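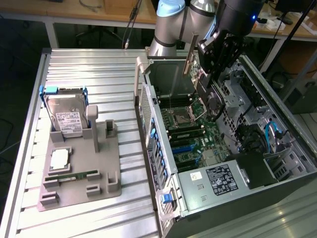
An opened desktop computer chassis beside a tray of parts.

Last updated: 31st October

Nellholm will add desktop computers to its household collection list in March. Residents may leave up to 2 machines per pickup, with cables coiled and taped. The city council set aside funds for 1,750 units in the first year and 700 in the second. Monitors and printers are excluded and must still go to the Truta Road depot.

Drives should be wiped before collection. Petro Chornovol, who manages the contract, said units with swollen batteries would be refused at the curb.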